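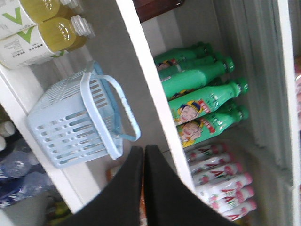

Hardware wallet or just leave it on the exchange?

garnum_fan
So I've been buying small bits of bitcoin since September and I'm up to $2933 on Brolside. My cousin keeps telling me to move it to a hardware wallet. The one he likes is $458 with the steel backup plate, and that feels like a lot for what I've got. What would you all do?

thibodeaux
Your cousin is right about moving it, but he's way off on the price! You do not need the fancy bundle. Get a basic one and write the seed words on paper, two copies, two different houses. Done.

Barrett Haddad
I'll disagree a bit. I've seen way more people lose coins by losing their seed words than by an exchange going under. I did it myself - $435 gone because I moved apartments and tossed the wrong folder. For under three grand I'd stay put, turn on two-factor with an app (not text messages) and sleep fine.

thibodeaux
Sorry about the folder, but that's one folder. When Clundimard froze withdrawals I waited six weeks for mine and support never wrote back once. Never again.

garnum_fan
Ouch to both of you. Does Brolside charge much to withdraw?

clay_pigeon6
Flat fee last I checked, so do it in one go. But send a tiny test amount first, please!

garnum_fan
OK, ordering a cheap one tonight. Half moves, half stays for now.

Barrett Haddad
Fair enough. Don't put the words in your phone.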